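Trultton Desk Organizer – Set-Up Guide
Section 2: Sorting and Folding Your Papers

Now that the organizer is standing where you want it, we come to the part most people put off, the papers themselves. Take your time over it. Clear yourself a good flat stretch of table before you begin, and have your forms, slips and receipts within reach.
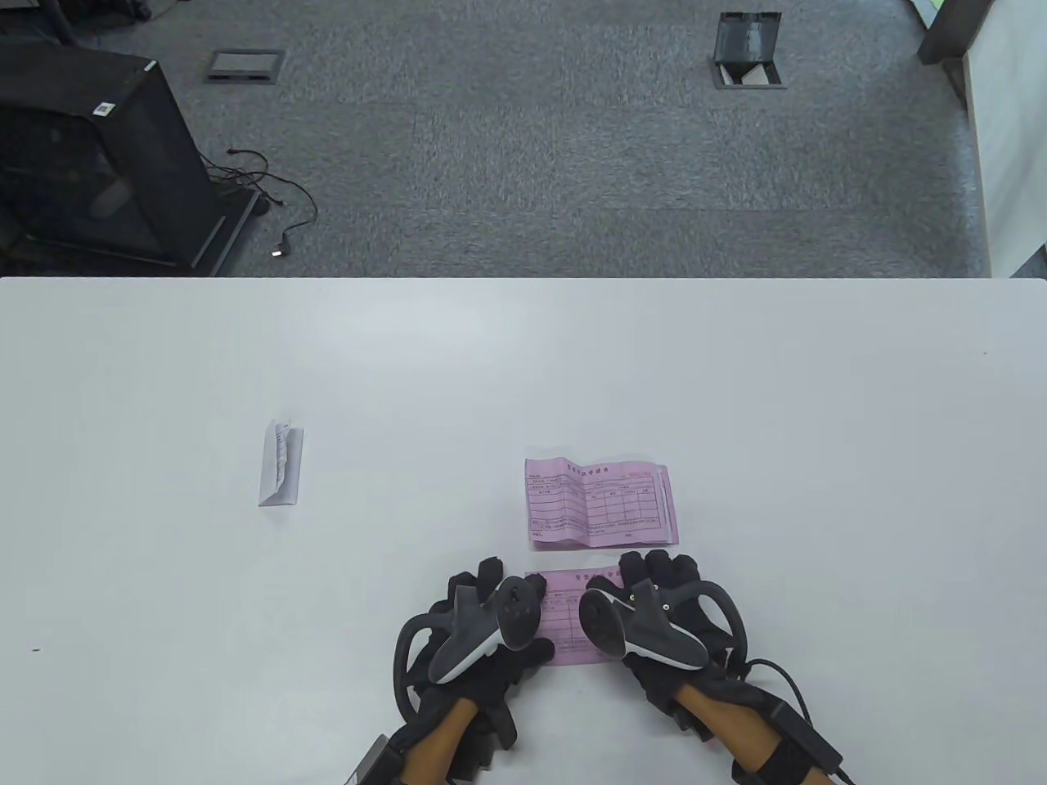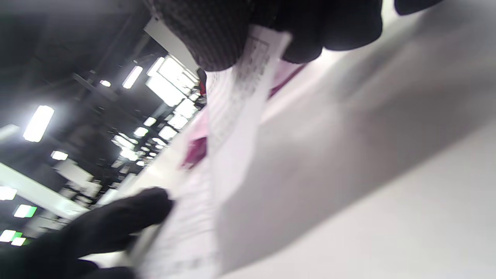

Will long receipts fit in the slip pocket without being folded?
Most will need one fold across the middle. The slip pocket is made for short papers, and anything that stands up above the rim tends to curl over and get caught when you close the lid.

1. Put your papers into 2 piles, forms in one and slips in the other. Don't worry about dates yet – that comes in Section 3.

2. Open out anything that has been folded small or carried in a pocket. Lay it on the table and smooth it from the middle toward the edges with the flat of your hand.

3. Fold each form in thirds, with the title on the outside, so you can read it later without pulling the whole bundle out. If a form already has creases, follow them. A second set of folds only makes the paper bulky.

4. Hold long slips at both ends while you look them over, then fold them once, with the print facing in. Printing on receipt paper can fade in strong light, so it's a kindness to your future self to keep it covered.

5. Slide the forms into the wide pocket and the slips into the narrow one. Leave a little room at the top of each, enough for a finger.

Note: Papers with several layers should go in together, with the layers lined up. Please don't pull them apart unless the form tells you to.

Note: If you bought the larger Clinmont model, the wide pocket is at the back and lifts out. You may find it easier to fill it on the table and drop it in afterward.

Caution: Don't use tape to mend a torn receipt on the printed side. Some tapes will darken the paper and take the print with them. Put the tape on the back, and use as little as you can manage.

Caution: Keep drinks well away until the lid is closed.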